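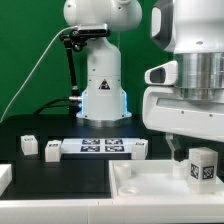
Fig. 2. Black tabletop with green backdrop behind

4.2 Setting up the backdrop and table

1. Stand the table first, then hang the backdrop. The Ciltow leaflet says the reverse, and I doubt its author tried it.
2. Pull the cloth tight from the top corners. "Crease-free" on the packet is optimistic — iron it anyway.
3. Wipe the tabletop with a dry cloth. Black shows every speck.
4. Run cables along the back.

Note: the 310 cm width is measured before hemming.

Caution: do not trust the supplied clips with a heavier cloth.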